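Do you really need a new screwdriver?

Every March the flyers show up with a "pro" set for 60 bucks, and every March somebody in my building buys one. I'm not convinced. Most of what goes wrong with a hand tool goes wrong at the handle, and you can judge a handle in a store aisle for free.

Squeeze it hard and twist. If the rubber creeps over the core, put it back. Soft grips get sold as "anti-fatigue," a claim I have never seen anyone test. What I will grant is that a rubbery section holds better than bare plastic when your hands are sweaty. That's worth a little money, not triple.

Sticky old grips: skip the miracle sprays. My neighbor Vasilică Moldovan swears by baking soda paste. I tried it on two handles and got one clean one and one that was still tacky a week later. Dish soap and an old toothbrush did as well. Dry the tool right away, and keep solvents off the rubber until you've tried a hidden spot. 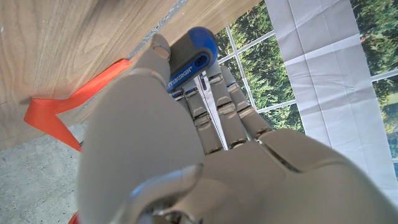 Same goes for color. A bright cap is handy if you store tools handle-up in a drawer, and that's all it does. It says nothing about the steel. Check the shaft for straightness by rolling it on a flat counter, and don't pry paint cans with anything you want to keep straight.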